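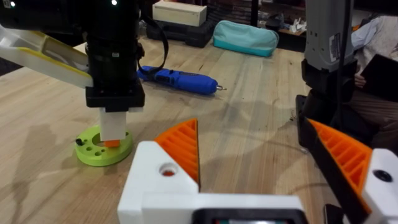

How often should the fingers on a two-armed bench cell be checked?

At the start of every session, before the arms are powered, and again whenever a part has slipped or gone in crooked. The check takes about six minutes once you have done it a few times, and it will save you whole afternoons.

Workshop notes, week 3: looking after the gripping end
Tutor: Muireann Hayes

Last week we dealt with the base and the first joints. Today we move to my favourite part of the machine, the last few centimetres, where all that careful motion finally meets an object! Bring your own screwdriver if you have one you like.

1. The printed body
The white gripper body is 3D printed, and printed plastic creeps. A screw that was snug in July can be turned with your fingers by Christmas. Go over each screw in the same order every time, starting nearest the wrist. Snug is enough. If you feel the plastic start to squeak, back off a quarter turn and tell me, and we'll look at the hole together.

2. The ribbed fingers
The orange fingers are triangular with diagonal ribs, and they are lovely things. Press on the face and the tip curls towards your thumb, so the finger wraps round the part with no extra motor at all. Try it with the power off. Then look along each rib where it joins the outer wall. Cracks begin there as a pale line. Change both fingers of a pair together, even if only one is marked, or the grip will pull to one side.

3. Two arms, one disk
Our insertion exercise has one arm lowering a block with a small orange end into the central opening of the green disk. A ring of smaller holes runs round that opening, and a badly set arm will find one of those with great confidence. Bahman Najafi's rule is to set the height first and the sideways position second. Do it his way for this course. Keep the second arm's fingers open and well back until the first arm has let go.

4. Cables
Leave a generous loop at the arm. Move each joint slowly by hand to both ends of its travel and watch the loop the whole time - it should never go tight and never drop low enough to catch a finger. Anything rubbing gets moved today, not next week.

5. Bench tools
The cordless rotary tool is for cleaning up printed edges. Take the part off the arm first, please. Dust in a joint is miserable to get out.

6. The log
Write down the date, the arm, what you changed and how it felt afterwards. Plandau's log from last year's group is on the shared drive, and entry 14 is a wonderful bit of fault-finding over one short screw. Read it before you start your own.

For next time: swap a pair of fingers on the Hudo cell, run the disk exercise, and hand in your log page. Spare screws are in drawer 14.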